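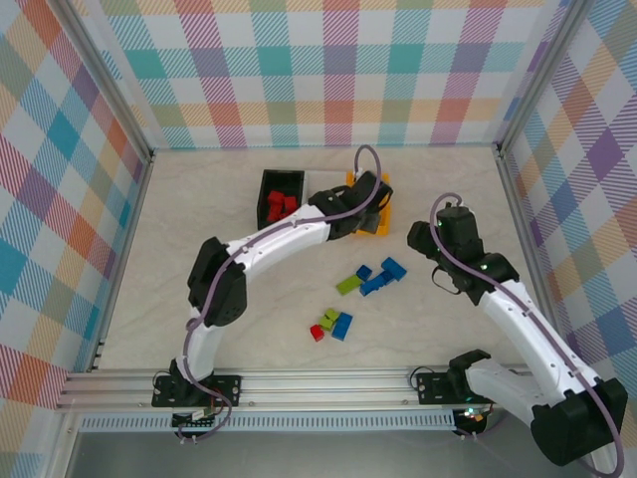

**Sorting by color or by type? Need to settle on one before school starts**

**gravelpit53**
Posted 28 August 2025

We bought out a toy library in Nellside in July. It closed and sold everything by the crate. We ended up with 2,796 pieces of blocks and connectors (their inventory sheet, I did not count). My kids are six and nine and share the room.

Right now it's all in three crates and they dump a crate on the floor every time they want one piece. I want to move it to small trays on a low shelf. My wife says sort by color. I say sort by type, meaning blocks with blocks, wheels with wheels. What has worked for people who have lived with it for more than a month?

Shelf is the Løken, the short one. Depth is fine for most trays.

---

**mudroom_mama**

Color. Mine are five and eight and they can put things away by color without asking me anything. By type, I got "what's this one?" for every odd piece and then it went in the wrong tray anyway.

---

**tallboy_shelf**

Type. Color looks nice for a week. Then somebody needs a short two-hole connector and has to dig through every tray in the house, and you're back to dumping on the floor.

---

**mudroom_mama**

> has to dig through every tray in the house

They don't, though. Mine build in colors. They want a red tower, they take the red tray. I think it depends on how the kid plays.

---

**tallboy_shelf**

At five, sure. The OP has a nine year old. Mine stopped caring about color at seven or so and started wanting specific parts.

---

**quietporch**

We do both and it isn't that hard. Plain blocks by color, everything else by type. The plain blocks are most of the volume anyway.

Two things about the trays:

- Go shallow for small parts. If they can't see the bottom, they tip it out.
- Go deep only for the big plain blocks.

I bought the Iltard trays with lids and threw the lids in the garage. The kids never put them back on.

---

**gravelpit53**

> Plain blocks by color, everything else by type

I could live with this. How many trays did you end up with?

---

**quietporch**

Nine on the shelf. We started with more and merged some. Past that they stopped reading the labels.

---

**oldcarpet**

Different view. Get rid of half of it first. Put 200 pieces out and box up the rest, then swap every few weeks. We ran a playroom at the church in Tromham for years and the kids built better things with less out. Cleanup took a few minutes.

---

**tallboy_shelf**

200 is way too few for two kids. They'd fight over it. 500 at least.

---

**oldcarpet**

We had 200 for a group bigger than two and they did not fight any more than usual. You can always add some.

---

**mudroom_mama**

I agree with rotating but I wouldn't box up anything the nine year old is in the middle of using. We made that mistake with train track.

Also wash them before you sort. Mesh laundry bag, cold cycle, towel dry. Don't put anything with metal axles in there. I lost a batch of wheels to rust.

---

**gravelpit53**

Didn't know that about the axles, thanks. There are a lot of wheels in this lot so I'll pull those and wipe them by hand.

Plan for now: blocks by color, the rest by type, nine trays, one crate in the closet for rotation. My wife has agreed to it on the condition that I do the sorting. I'll post again once school has been going a while.

---

**tallboy_shelf**

Put the wheels in the front tray. They go for those first.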